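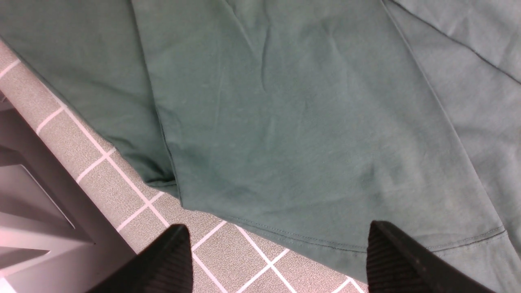
Baumwolljersey, meliert, Farbe Blaugrün

Also, zum Stoff: Das ist der weiche Jersey, nach dem ihr mich ständig fragt, und seit Februar habe ich ihn endlich wieder im Shop! Ich nähe selbst fast nur noch damit, vor allem T-Shirts, Schlafhosen und Halssocken für den Winter (ja, auch die, meine Schwester lacht immer noch). Er kommt von der Weberei und Strickerei Benmoussa, bei der ich schon seit den ersten Cuvside-Tagen bestelle.

Der Griff ist matt und trocken, kein bisschen glänzend, und er rollt sich an den Schnittkanten weniger ein als der alte Vitdale. Ganz ohne Einrollen geht es bei Single-Jersey nicht, da hilft ein Hauch Sprühstärke vor dem Zuschneiden. Bitte vorher waschen! Bei mir ist er in der Länge 2 cm auf den Meter eingelaufen, danach war Ruhe.

Artikelnummer: 1509
Material: 100 % Baumwolle
Pflege: 30 Grad, links waschen, nicht in den Trockner
Mindestabnahme: 25 cm
Preis: 12 Euro pro Meter

Nadel und Faden: Ich nehme eine Jerseynadel in 75er Stärke und ganz normales Polyestergarn. Für den Saum am liebsten die Zwillingsnadel, und dann den Nähfußdruck etwas runter, sonst wellt es sich. Wer eine Overlock hat, stellt das Differential leicht hoch und näht einfach drauflos.

Uyên Mai hat mir geschrieben, ob der Stoff auch für Bündchen taugt. Eher nein, dafür ist er zu wenig elastisch, nehmt lieber den Rippstrick Nolatell, den gibt es in passenden Tönen. Und weil Khang Lò nach Kinderkleidung gefragt hat: klar, das geht wunderbar, ich würde nur die Schulternaht mit Framilonband sichern.

Die Farbe wirkt je nach Licht mal grüner, mal grauer. Wenn ihr unsicher seid, bestellt euch vorher ein Muster, das schicke ich im normalen Briefumschlag raus. Mehrere Meter kommen natürlich immer am Stück!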